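Tuslow Tableware Help Desk
Ticket 443
Subject: Scanlon cups stuck together in the stack, plus a wobble
Status: Solved
Product: Scanlon tall cup, mixed colors
Opened by: Saoirse Lynch
Handled by: Saoirse Foley

Saoirse Lynch wrote, 9:12 am

Hi! First of all, I love these cups. We got the mixed box for our September block party and the colors are so cheerful that I've been leaving them out on the counter just to look at them. But I have two problems and I'm hoping you know a trick.

1. The cups came nested in tall stacks and a lot of them won't come apart. I've tried pulling, twisting, pulling and twisting with my brother-in-law on the other end, and tapping the rim on the edge of the counter. A few popped loose. The rest act like they were glued.

2. Of the ones I did get out, some rock a little when I set them down. It's very slight, but you can feel it if you touch the rim.

The party box has 69 cups in it and I'd say I have fewer than half of them free. Can I put them in hot water, or will they warp?

Saoirse Foley wrote, 10:40 am

Hello Saoirse (great name!). Thanks for writing, and I'm so glad you like the colors.

Please hold off on the hot water for now. Very hot water on the whole stack makes every cup swell together, and you end up where you started. A few questions:

Did the box sit somewhere warm, like a garage or a car?
Are the stuck ones all one color, or mixed?
Is there any moisture between the cups? Hold a stack up to a window and look for a film between the walls.
For the wobble, what are you setting them on?

Saoirse Lynch wrote, 11:05 am

Yes to the garage! Three weeks, and it was hot out there. The stuck ones are mixed, though green seems the worst. I do see a cloudy film in a couple of the stacks. I rinsed them all the day they came and then restacked them, so that one could be on me.

The wobble is on our folding table with a white cover over it.

Saoirse Foley wrote, 11:31 am

That helps a lot. I think you have water trapped between the walls, and the heat pushed the cups down tighter on each other. Try this on one short stack first:

Stand the stack in a bowl of warm tap water, as warm as you'd use for your hands, so that only the bottom cup is in the water.
Put a handful of ice and a splash of cold water in the top cup.
Wait two minutes.
Hold the bottom cup still and turn the top one slowly, with no pulling. Once it turns, lift.

If a stack is taller than four or five cups, split it near the middle first by squeezing the rims gently from two sides. Don't use a knife between the rims. They nick easily and then they're no good for drinking.

Saoirse Lynch wrote, 1:48 pm

OH this is so satisfying. The first one turned with a little squeak and then just slid out! I've done eleven so far and I've got the kids fighting over who gets to do the next one.

Two are still hopeless, a blue inside a green. I did the ice twice. Any other ideas? And does dish soap hurt?

Saoirse Foley wrote, 2:15 pm

Hooray! Dish soap is fine. Run a couple of drops around the rim where the two cups meet, turn the pair upside down, and let it sit for ten minutes so the soap can creep in. Then do the ice and warm water again. If they still won't budge after that, tell me and I'll send you two replacements.

Once they're apart, let them dry all the way before you nest them. Upside down on a towel overnight works well. If you have room, keep the stacks short.

Now for the wobble. Could you take one cup that rocks and one that doesn't and try them both on a bare, hard surface, such as the kitchen counter or a windowsill? Put them in the same spot, one after the other. Then give each one a quarter turn and try again.

Saoirse Lynch wrote, 4:20 pm

The soap got them. Every last cup is free and I did a lap of the kitchen.

Wobble results: on the counter, all but one sat flat. Back on the folding table, several of them rocked again, and a cup that rocked in one place was fine six inches over. So it's the cover, isn't it? It's still creased from being folded in the Clisutach bag it came in.

One cup rocks everywhere, even on the windowsill. It has a tiny bump on the bottom, like a leftover bit of plastic.
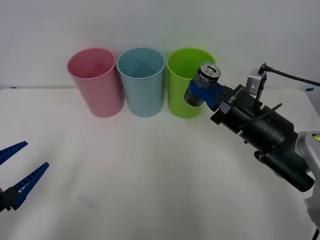

I'm going with one of each color in a row at the back, pink, then blue, then green, so people can grab whichever they like and the drinks can go in front. Pink is for the lemonade, blue is for water and green is for anything fizzy. My neighbor thinks this is too much system for a block party, but I am having a wonderful time.

Should I iron the cover, or will that make it worse? It feels like a vinyl-ish fabric. And can I sand the bump off the odd cup?

Saoirse Foley wrote, 4:52 pm

I love the color system!

You've found it: creases under the base will rock a tall cup, especially an empty one. I can't speak for that cover, so please check its label before any iron goes near it. What I do with mine at home is lay it out the night before, smooth it from the middle toward the sides, and clip the edges down. A tray under the cups gets you a flat spot right away too.

The bump is a molding mark that should have been trimmed at our end. Please don't sand it, as the base scratches and then holds dirt. I've put a new cup in the mail. Keep the bumpy one for pencils.

I've also passed your notes on the warm garage to the person who looks after our care sheet. Right now it says to let the cups dry, but it has nothing about storing them in the heat.

Saoirse Lynch wrote, 5:10 pm

Pencils it is! Thank you so much, this was really fun. I'll bring the box indoors tonight. One last thing: are the Sternum lids the right ones for this cup? I may want some for the little kids.

Saoirse Foley wrote, 5:26 pm

They are, in the tall size. The short size looks the same on the shelf but drops right inside the rim, so check the sticker on the pack. Have a great party!

Ticket marked solved. One replacement cup sent, no charge.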